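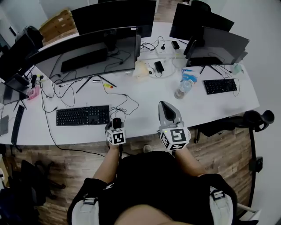
Mỹ Lý reckons the swing on the Pinoment comes from its clock, and that no plug-in will copy it. I've heard that said of every old sampler going, so today I tried to measure it.

12 February 2018

Same two-bar break, chopped by hand, swing off, then swing at the second setting. Recorded both into the Kerslake desk, 3 passes each. Lined the snares up by eye, which is a poor way to do it, but the transient finder kept picking the ghost notes.

Swing off: dead straight as far as I can tell. Second setting: every offbeat late by the same amount, pass after pass. Nothing drifting. If there is magic in the clock it was having a day off.

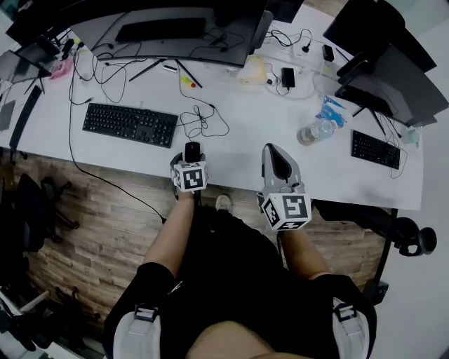
Bảo Lương objected that I'd fed it a loop already tight to the grid, and a sloppy player would show more. Fair enough, though that makes it the player and we're back where we started.

What I do hear is the top end going when samples are pitched down. Break 3643 from the Dorketlow tapes sounds much better for it. Below 300 Hz, no difference I'd bet on.

To do: repeat with pads played live, no quantise. Get someone else to label the files so I can't guess. Find the October notes, I think the input gain was set differently then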